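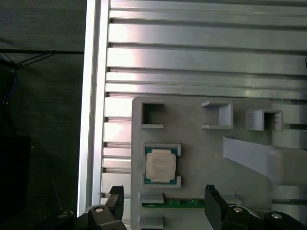 Perguntas frequentes – módulo de percepção e planejamento do Nurnton

O que o Nurnton faz, exatamente?
Recebe imagens da câmera de punho, estima a pose das peças no gabarito e entrega ao planejador uma sequência de aproximação, preensão e inserção. O controle de baixo nível fica a cargo do driver do braço.

A câmera de punho basta ou preciso de uma câmera fixa?
Para processador e placas em gabarito impresso, basta. A câmera fixa só entra na localização inicial do gabarito sobre a mesa, quando ele muda de lugar entre sessões.

Os dedos da garra aparecem na imagem. Devo recortar?
Não. Use a máscara de garra gerada pelo utilitário Phetsri. O recorte fixo remove também a região entre os dedos, justamente a que o estimador usa nos últimos milímetros.

A base de perfil de alumínio ranhurado gera falsos positivos. Como reduzir?
As nervuras produzem bordas longas e paralelas, e os reflexos saturam com facilidade. Fixe a exposição, desligue o ganho automático e restrinja a região de interesse ao contorno do gabarito. Nos nossos testes, com 343 quadros, as detecções espúrias caíram quase 40%.

A etiqueta de papel sobre o processador atrapalha?
Não atrapalha a pose, calculada pela borda do substrato e pelos cantos do alojamento. A leitura do texto é outro módulo e, na distância de aproximação, a resolução costuma ser insuficiente.

Por que o planejador recusa uma trajetória que parece livre?
Em geral, por causa do modelo de colisão. Suportes verticais e rampas precisam constar do arquivo de cena – o Nurnton não infere obstáculos a partir da imagem. Confira também se a folga mínima não ficou no valor de outro gabarito.

Qual é a latência do ciclo de percepção?
62 ms na configuração padrão, sem GPU dedicada. Com o refinamento de pose ativado, o ciclo é mais longo e convém reduzir a velocidade de aproximação.

Posso reproduzir uma sessão sem o robô?
Sim. O Plorley lê os registros e reexecuta percepção e planejamento com os carimbos de tempo originais. Registros anteriores a outubro precisam ser convertidos antes.

O que significa o erro 875?
Transformação câmera–garra ausente ou vencida. Refaça a calibração mão-olho e reinicie o nó de percepção.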